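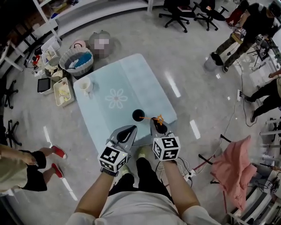
Flavano says the new release of its control software, Zondow, can learn a household job from a couple of hours of people doing it by hand. The claim deserves a closer look. Zondow takes the recorded path of a hand-held gripper, works out where the fingertips were, and turns that into a plan an arm can follow. The tracking leans on black-and-white marker cubes fixed near the handles, and a black cup on a pale blue table with a white flower print is a kind target for any planner. Kitchens are seldom so tidy about contrast. Flavano reports 718 recordings in its test set, of which 198 were thrown out before training. The release notes give no reason for the cuts, and they don't say how the rest were scored.

The perception side is meant to be the big change since August. The older version lost its position when a marker turned away from the lens, and users had to line up the tracks themselves. The new one fills the gap with a guess, and gives no warning when it does.
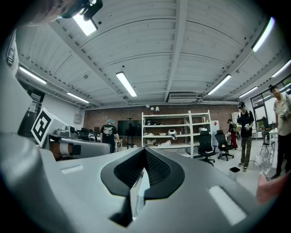
Can a buyer run it on an arm they already own? Only if the arm is one of the 2 models on the supported list, and the planner must be set up again for each.

Wirkmont, which tried an early copy, has published a short log of its trial. It stops after 600 attempts and lists no failures by type, so a dropped object and a planner that froze count the same. 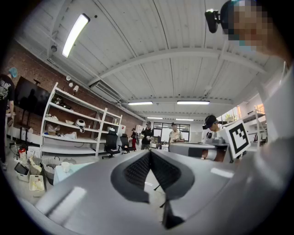
Karlijn Leemans was less gloomy, saying the replay tool alone had saved her days of sorting through bad tracks, though she would not let the planner run unattended yet. A price has not been announced.

Last updated: 19 Jan 2025
14 shares | 3 comments

Related
Stevens delays its motion planning toolkit again
Who checks the training data?
Annelies Van Leeuwen on why simulators flatter robots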